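Chapter 4
Small Packets: Sorting, Storing and Reading the Snack Shelf

After studying this chapter you should be able to

- explain the parts of a sealed snack packet and what each part tells the buyer
- separate full packets from used wrappers on a work table
- write a simple stock card for a snack shelf
- decide which packets must be put in front

Words to learn: crimped seal, front face, barcode patch, stock card, rotation

4.1 A shelf in Dridarthorpe

In November, Mercy Ndung'u took over the small shop of the Velell community kitchen in Dridarthorpe. The shop has one counter, one tall shelf and a drawer where the former manager kept everything which had no other place. In this drawer she found snack packets from several countries, mixed with old wrappers, rubber bands and two price lists that did not agree with each other. Some packets were good to sell. Some had passed their date. A few were only empty wrappers, folded so well that they looked full until she picked them up.

She did what many new shopkeepers do. She emptied the drawer on a table and began to sort by color. After one hour she had a nice red pile and a nice yellow pile, and she still did not know what she could sell. Color is the first thing we notice on a packet, but it says very little about what is inside or how old it is. Two flavors from one maker can have nearly the same red, and the same flavor can change its color when the maker prints a new design.

The second time she worked in another way. She took each packet separately, stood it up with the front face toward her, and read it from top to bottom before she decided on a pile. This was slower for the first packets and much faster after that. The method in this chapter is based on her notes, which she later shared with Herman Yusof for his course on small shop management.

4.2 The front face of a packet

Most small snack packets follow the same plan. The maker's mark is near the top, where the customer's eye goes first. The name or the flavor is in the middle, in the biggest letters. A photo of the food often fills the lower part, and the type of product may be written in small letters near the bottom. A person who cannot read the language of the packet can still find these parts, and can copy the characters to the stock card by hand or compare them with the supplier's list.
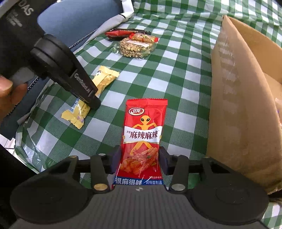

Figure 4.1 A packet of Weilong spicy gluten strips, front face. The mark 卫龙 is in the white oval and the words 麻辣麻辣 are on the banner. Yellow wrappers at left.

The characters 麻辣 on the banner mean "numbing and spicy." This is the taste which comes from Sichuan pepper together with chili. The line at the bottom includes the words 调味面制品, "seasoned flour product." For the stock card, this second line is the more useful one. It tells you the group of food, and a customer who avoids wheat should hear about it before buying. The cartoon figure helps the customer to remember the packet, but it does not need to be on the card.

Look also at the top edge. A crimped seal is made by pressing the two sides of the film together in small ridges. Run a finger along it. If the ridges are flat in one place, or if you can feel air when you press the packet softly, put it aside and do not sell it.

4.3 Packets and wrappers

An empty wrapper on the table is a small problem that becomes bigger when you count. Mercy's first count of the drawer gave 80 packets. In her second count she removed the wrappers, and the number was lower. Keep a bin beside the table and clear the wrappers before you start. If you want to keep one for its barcode patch, flatten it and clip it to the stock card.

A cloth on the table is useful, but choose it with care. Large checks can help you to make straight rows. A cloth with many small flowers makes it difficult to see small things such as torn corners.

Exercise 4.1

Take ten packets from your own kitchen or shop. For each one, write the maker's mark, the flavor, the group of food and the date. Leave the space empty if you cannot find the information, and compare your cards with a partner.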